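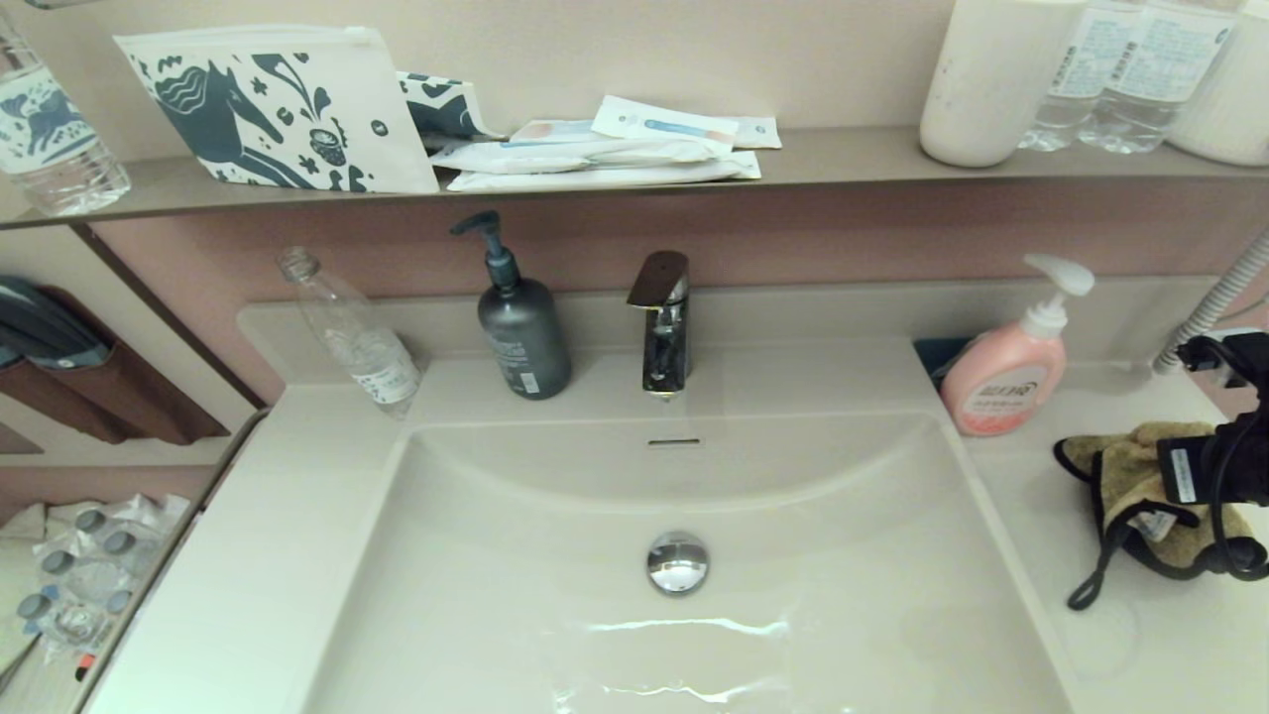 Filed under: Robotics / Manipulation / Threads

1/ New result from the Kidonora project at Fulville. Short version: if you let the robot choose when to trust its wrist camera, it gets better at tidying a washbasin. Thread.

2/ The task is clearing and wiping around a bathroom sink. We picked it for the surfaces. Pale counter, pale basin, shiny tap, clear plastic. Depth sensing does badly on nearly all of that, so we work from colour images only.

3/ Most policies of this type take the head view and the wrist view and join them together at every step. That's simple and it mostly works. The trouble comes when the arm moves fast, as the wrist view smears and the policy still treats it as good information.
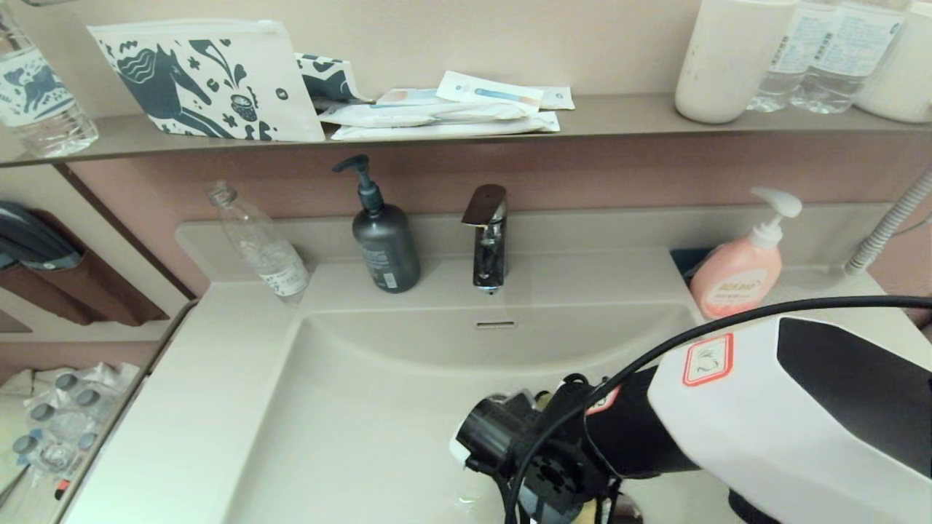 Head view, gripper low over the basin, soap bottle and tap behind.

4/ From the head you get the whole layout, but the gripper and its cables cover the bit of basin you care about. The wrist sees past that. So each view is weak at a different point in the same movement.

5/ Our change is small. We add one number per step, a weight between 0 and 1 on the wrist features. It is predicted from the wrist image and the joint speeds. No extra labels and no extra sensors. We call it the Zorden gate, after the meeting room where it was first drawn up. 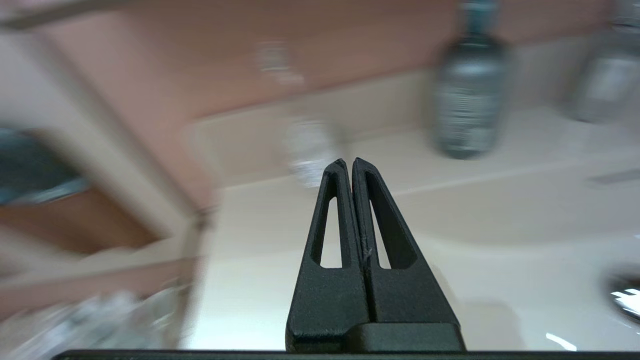 6/ When the wrist view is blurred the gate should drop and the head view should take over. We checked this on held-out runs and it does drop during fast moves, then comes back up as the arm slows near an object.

7/ Numbers. Training set was 1000 demonstrations. Plain joining of the two views finished the task in 72% of trials. With the gate it was 93%. Same data, same training time, same arm.

8/ What it doesn't fix: clear bottles lying on their side. Of the failures we looked at closely, 17 were the fingers closing next to a clear bottle instead of on it. The gate was high in those, so the policy trusted the wrist view and was still wrong.

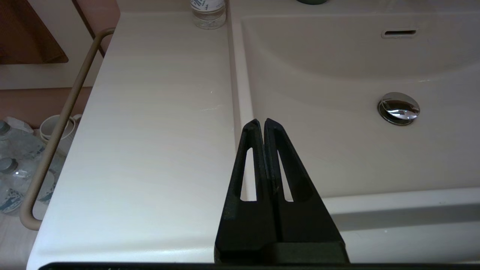 9/ My guess is that a clear base on a white counter just doesn't give enough edge to aim at, even with the camera close. A label helps when it faces the right way. We haven't tested that properly yet - it's on the list for July.

10/ We also tried a version with a fixed rule, wrist off above a set joint speed. It beat plain joining but not the learned gate. If you want something you can add in an afternoon, start there.

11/ Next we move to the second test bathroom, at the Kneževič site, which has darker tiles and worse light. Code goes up once the config files are cleaned up. Questions welcome, I'll answer on Tuesday.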